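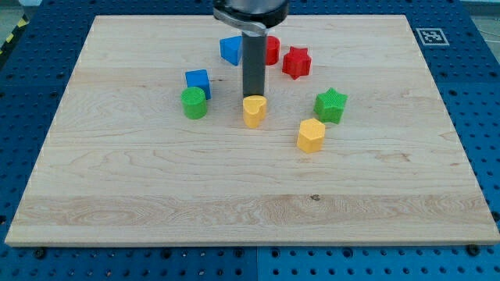

Wooden Work Boards: Choosing, Holding Down and Looking After

A loose wooden board is one of the most useful things in a small workshop. It protects the bench, gives you a clean surface for small parts, and can be put away at the end of the day. These tips cover boards used on top of a bench with a grid of holes, but most of them apply to any bench.

Picking the board

Pale, close-grained wood is the best choice for small work. Little pieces show up well against it, and you notice dirt before it gets ground in. Maple is the usual pick. Beech and birch are fine too. Dark wood looks good but you will lose black screws on it.

Buy thicker than you think you need. A thin board bows after one damp season and then rocks every time you lean on a corner. A small tight knot does no harm. Press it with your thumb, and if it moves, put a few drops of thin wood glue around it and leave it overnight.

Wavy grain is harder to plane than straight grain. If your board has a patch of it, sand that area instead of planing, or you will tear out chips. Go through 80, 120 and 180 grit, always along the main direction of the grain.

Holding it in place

A bench with a hole grid makes this easy. Set the board where you want it and drop bolts into the holes close to its edges. You don't have to drill the board. Snug is enough. Leave a gap the thickness of a postcard on the long sides, as wood gets wider in humid weather and a board wedged tight in winter can lift in the middle by summer.

Keep the bolt heads lower than the face of the board where you can. High heads catch sleeves.

If your bench is made of two panels, check the seam with a straightedge before you put the board across it. Where one panel sits higher, shim the low one. Playing cards work. So does thin cork.

On a plain bench, use a square of rubber shelf liner under each corner. Do not use double-sided tape. It comes off the board eventually but it does not come off the paint.

Working with small pieces

Keep small blocks, toy parts and game pieces toward the far side of the board and leave the near half clear. You need that space for your hands and for whatever you are working on. Pieces kept close to the front edge end up on the floor.

Spread them out a little. Pieces in a heap are slow to pick from and the one you want is always underneath. With a gap around each one you can lift it without knocking its neighbors.

If you paint small wooden shapes, do one color at a time and let each batch dry on waxed paper, never directly on the board. Lộc Phí, who makes sorting sets for the Pluvimham toy library, does the yellows first and the dark colors last, and uses the same brush all the way through.

Sweep the bench holes out now and then. Glue drips, sawdust and paint flakes collect in them. A bottle brush does it, or a vacuum with the narrow nozzle. Check the bag for bolts.

Marking the floor

Striped tape around a bench keeps people from stacking boxes against it. Clean the concrete with degreaser, let it dry for a full day, then press the tape down with a roller. Round off the ends with scissors. Square ends peel.

Cleaning and oiling

Wipe the board with a damp cloth and dry it right away. Do both faces, even if only the top is dirty, so that it doesn't cup. For pencil marks use a white eraser. For dried glue use a card scraper held nearly upright.

Oil it twice a year. I do mine in April and again in October. Lolier board oil soaks in well, and plain mineral oil is cheaper and nearly as good. Put on a thin coat, wait 20 minutes, wipe off all you can. Keep painted pieces off the board for two days after oiling or they pick up a greasy patch.

Do not oil a board you glue on. Use paste wax for that one. Dried glue pops off wax.

Storing

Stand the board on its long edge, away from the heater, with air on both sides. Laying it flat on a concrete floor is the quickest way to warp it.

Updated 20 April 2022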